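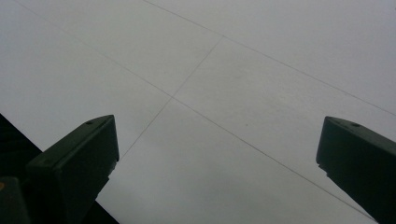
Re: gripper opens by itself after a pause

Etornam Kyei
May, 16:05

Ewurabena Dankwa wrote:

> Ours dropped a part again this morning. Hold, pause, resume, and the
> jaw goes to fully open before the arm has moved at all. No fault on
> the pendant, nothing in the log except error 1605, which the Skekov
> manual lists as "reserved". Has anyone else had this, or are we
> special?

You are not special, sorry. We had it 11 times before we stopped blaming the air, the cable and each other.

What we found on the Lodent cell: when you resume, the controller sends the gripper its last stored position. If the power has been off since the last homing, the last stored position is "open". The gripper does as it's told, very promptly, and reports success. Hence no fault. As far as it's concerned the day is going well.

Ours let go of a 9 kg casting at chest height. It landed on the guard rail and the rail now has a shape. Please keep people outside the fence on resume until you've sorted yours, even if it has behaved all week.

Things that did not help: new fingers, a slower resume, a stern label.

What did:

- home the gripper after every power cycle, with nothing in the jaw
- read the position back and block resume if it disagrees with the program
- firmware 2 from Ebihara, if your unit will take it (one of ours refused)

Fleleo support have had my report for a month and have asked me twice whether it's plugged in.

Ewurabena, could you post your log from just before the 1605? I'd like to see if you get the same double handshake. Mine is on the list archive under "casting, airborne".

Etornam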